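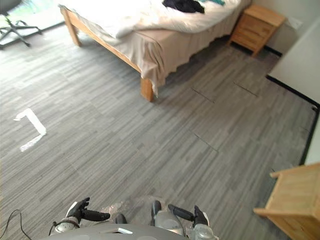

Seija Nieminen thinks my sourdough log should be a spreadsheet, and she's told me so twice now. She may be right! But I like plain text files, so plain text it is, and this README is my attempt to make the folder usable by somebody who isn't me.

## What's in here

Every loaf I've baked since May, one file per loaf, 122 files so far. I named the starter Wodari and it shows up in the notes under that name, so if you see "Wodari sluggish" I'm talking about the jar (it gets that way in a cool kitchen).

- `loaves/` has the bake notes
- `feeds.txt` is the feeding diary, newest entry on top
- `flour.md` is where I grumble about flour

## How to read a loaf file

The first line is the flour, then water, salt and starter in grams. After that come the times, and after those whatever I felt like typing while the oven heated up. My everyday dough looks like this:

```
flour 450
water 327
salt 9
starter 90
```

Crumb gets a score from 1 to 5. I was very generous in the early files, so please don't compare those fours with the later ones!

## Known problems

- Loaf 42 has no salt listed. I forgot to write it down, or I forgot the salt. The notes say "bland??" so you decide.
- Oven temperatures are in Fahrenheit, except in the rye files, which I copied from an old Kiro booklet and left in Celsius.
- Proofing times before I bought a timer are guesses.

## Using it

Take whatever you want, change it, bake it. If you try the rye and it comes out less gummy than mine, send me your numbers and I'll add them in a separate folder with your name on it.

Still to do: type up the bagel notes, which are on the back of an envelope.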